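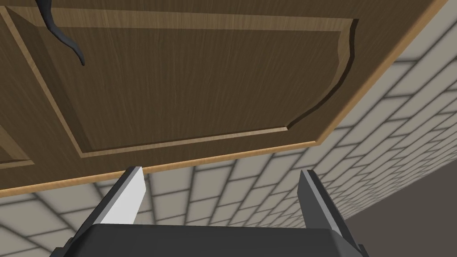
Page last changed: Thursday, February 21, 2019

Follix Hard Wax Oil for Indoor Wood

We have carried a lot of wood finishes over the years, and Follix is the one that keeps ending up on our own kitchens. It goes on thin, it dries to a soft satin, and it leaves the grain looking like grain. If you've ever spent a weekend putting varnish on a cabinet door and ended up with something that looked dipped in syrup, you're going to enjoy this!

Follix is a blend of plant oils and hard wax. The oil goes down into the wood and the wax stays near the top, where it takes the daily wear from hands, plates and damp cloths. Use it on cabinet doors, tables, shelves, bench tops and stair rails. Please keep it indoors. We get asked about decks every spring and the answer is still no – look at our exterior oils for that.

Raised panel doors are where it really shines. Brush-on finishes love to pool in the grooves, but with Follix you wipe off everything the wood doesn't want, and an old toothbrush gets the extra out of the corners. Gifty Osei in our workshop does the molding first, then the flat parts, then the outside edges, and her doors come out beautifully even.

What you need
Follix, stirred well (stirred, not shaken, or you'll get bubbles)
A short, stiff brush or a white pad
Plenty of lint-free cotton rags
Sandpaper, 120 and 150 grit
Gloves, and a window you can open

How to put it on
Sand with the grain and vacuum up the dust. Brush on a coat so thin you think you've made a mistake. Wait 6 minutes, then wipe until a clean rag slides over the surface without dragging. Leave it overnight and do it again. Most pieces are done after 2 coats. End grain and thirsty old pine may take 3.

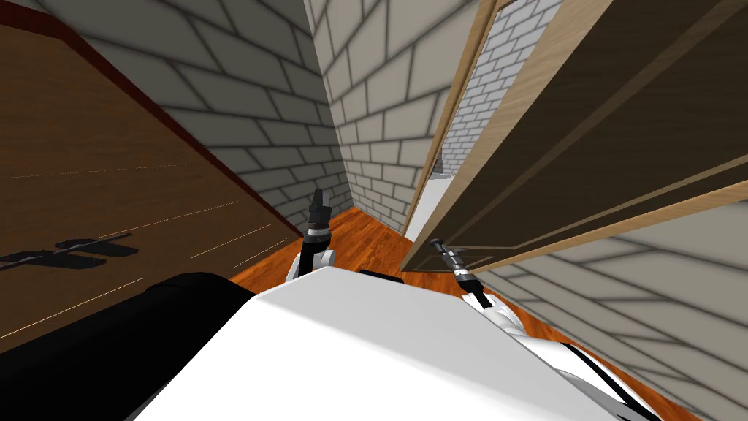
Brown wood beside gray brick

Oily rags can heat up and catch fire by themselves, so spread them flat outdoors to dry or put them in a metal can of water with a lid. Do it right away, before you stop to admire your work.

Give the finish a week before anything wet or heavy goes on it. You can use a table lightly after a day or so, just go easy – no hot mugs, no tablecloths, and no plastic placemats, which can leave marks while the wax is still curing.

Tints
Clear, Honey, Chestnut and Smoke. All four can be mixed, and one part Honey to two parts Chestnut is a lovely warm brown that Aarti Chauhan came up with for her own pantry doors. Always try it on scrap from the same board if you can. Maple in particular goes its own way with the darker tints.

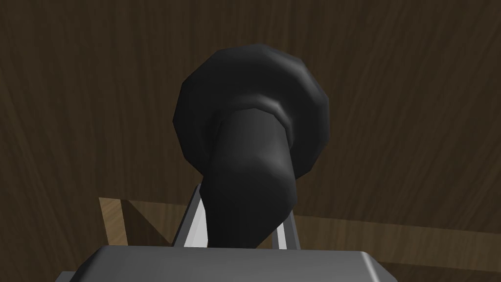 Dark Woods & Table Tops

Walnut, wenge and stained oak all take the Clear very well, and the first wipe on a piece of walnut is worth the price of the can. Dark wood does show dust and fingerprints more than light wood does. A barely damp cloth takes care of most of it, and Skotix Wood Soap, diluted as the bottle says, handles the rest.

Scratches are easy to live with. Rub the spot with a white pad and a few drops of oil, wipe, and let it dry. You don't have to strip the whole top!

Can size: 1000 ml
Sheen: satin
Storage: keep from freezing, lid on tight
Goes well with: Skotix Wood Soap, Alarcón oil brush

Questions about a certain wood or an old finish? Write to Ekene Isah at the sample desk and tell him what's on the piece now.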